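The Tool That Taught Me to Slow Down

A winter of picking things up for a machine that's still learning how
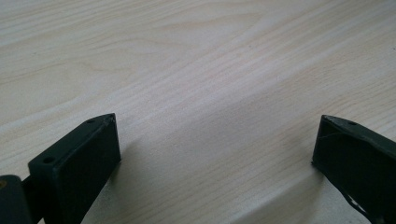

Kellow Quarterly | From the Manipulation Group, Geltby

My wrist started complaining in the second week of December, and I was weirdly proud of it. I had been opening and closing the same two green fingers since Monday, picking up spoons and putting them down again, and I finally felt like I had a real job at Geltby. Before that I mostly wrote about other people's work. Then the group needed another pair of hands for the winter collection, and my editor at the Quarterly figured there was a story in it. So I signed up, went through the morning training, and got handed a gripper.

If you haven't seen one, picture a grabber for picking up litter that went to college. You hold it, you squeeze, two fingers close. There's a camera on it that looks out past the fingertips, so whatever the fingers are about to do, the camera gets it. No robot arm is involved at this stage. You're the arm! You walk up to a table, you do some ordinary little chore, and the recording of that chore (we call it an episode) becomes one example for the learning system. Later on, a robot with the same kind of fingers tries to do what you did.

The old way, which people in the building still talk about with a sort of tired affection, was to drive the arm by remote control. It was slow, it needed the arm to be free and working, and it all had to happen in the lab. With the hand-held tool you can go wherever there's a table. I've done episodes in the break room, in a furnished apartment the group borrowed in Brinthorpe, and at the long bench by the loading door where your fingers go numb by ten.

My favorite spot was the pale table, the one with the big swooping grain. I've looked at that tabletop through the camera so many times I could draw it for you. There are long ovals up near the far side and then tight stripes running closer in, and after a few days I caught myself using them as landmarks. Cup goes on the oval. Spoon goes by the stripes. I mentioned this at lunch and got a very patient look from one of the engineers, who told me to please stop. If I always set the cup on the oval, the system could learn that cups go on ovals. It doesn't know what I think the point is. It only gets what's in the recordings.

That was my first real lesson, and it changed how I worked. After that I'd close my eyes and set things down wherever my hand landed. I turned cups so the handle pointed some awkward way. I moved the lamp. I started from the left, from the right, from high up, from down low with my elbow practically in my lap. A good batch looks kind of sloppy when you play it all back in a row, with every episode a bit different from the one before, and that's how you want it.

The motion itself is another matter. The motion should be clean, and I was terrible at it. I'm a fast person. I talk fast, I wash dishes fast, I break a fair number of dishes. My first day's episodes came back from review with the same note on nearly all of them: too quick at the grasp. I'd swoop in, snap the fingers shut and be gone, and between one video frame and the next the cup had jumped from the table into the air. You can't learn much from a magic trick. So I practiced coming in slow, stopping for a beat, closing, waiting another beat, lifting. It feels silly for an hour or so and then it feels like swimming.

You also have to keep the fingers in view, open and level, at the start of each episode. Sounds easy. But your arm sags as the day goes on, or you begin with the grip half closed from the last one, and then the opening seconds are no good. I got into the habit of doing one empty start every time I came back from a break, fingers wide over the bare wood, only to settle my hand. And watch your cable. Mine liked to slide around under my sleeve, and twice it swept a fork onto the floor.

Now for the numbers, which I know some of you skipped ahead for. The set we were building was named Wannasri, after the street where the group used to have its office, and the winter goal was 2,123 usable episodes across 3 kinds of chore: setting things down, putting things into other things, and wiping. By the holidays we had 532. I remember because it was written on the whiteboard with a frowny face next to it. Usable is the painful word there. Plenty more than that got recorded, and then review threw them out for a hand in front of the lens, a lost position track, a dropped spoon.

Dropped spoons got argued about for days, by the way. One side said throw them all away, you don't teach somebody to cook by showing them burned dinners. The other side said a robot is going to drop spoons no matter what, so let it see a person drop one and go back for it. I was on the second side, maybe because I had so many drops to my name. In the end we kept the ones where the person recovered smoothly and tagged them, and we also set out to record 300 fumbles on purpose. I volunteered for those before anyone finished asking. It's harder than it sounds to fumble on purpose! The first few looked like bad acting. I got better when I put the cup a little too far away and let the reach go wrong by itself.

Wiping I never really got the hang of. You pinch a folded cloth and drag it across the table, and you have to press down through the tool without tipping it, and the camera tips right along with you if you do. The people who were good at it moved from the shoulder. I moved from the wrist, hence the complaining. After New Year's the schedule got cut to shorter turns with a swap in between, one person recording while the other tidied the props and kept the log, and my wrist and I are on speaking terms again.

I did get to watch the robot try. It came up to the cup slowly, stopped for a beat, closed, waited, lifted. I grabbed the sleeve of the person beside me. That pause! Everyone on the crew has the pause, we all got the same training, so it could have been anybody's. I've decided it was mine. On the next attempt it reached a little to one side of the handle and closed on air, and then it just held there, fingers shut, until somebody hit stop. We ran it some more. It did well with the cups and badly with the spoons, and the group went off to talk about whether we needed more spoons or better light on the spoons, and I went to get a sandwich.

What surprised me most is how much I notice my own hands now. I pick up my keys and think, that was a side grasp, a bit rushed. I put away groceries and there's a little voice going start open, start level. My family has asked me to stop narrating. I tell them the voice goes quiet if someone else unloads the dishwasher, which hasn't worked yet.

The count keeps climbing, and the spring set will add drawers and lids. Lids scare me. A few spots are open on the recording crew, daytime turns only, either hand is fine and left-handers are very welcome, as we have hardly any. There's a tryout at the Geltby workshop on 4th February, drop in any time after nine. Wear short sleeves or ones you can roll up, and leave the bracelets at home. Somebody will hand you a gripper and a cup, and you'll go too fast.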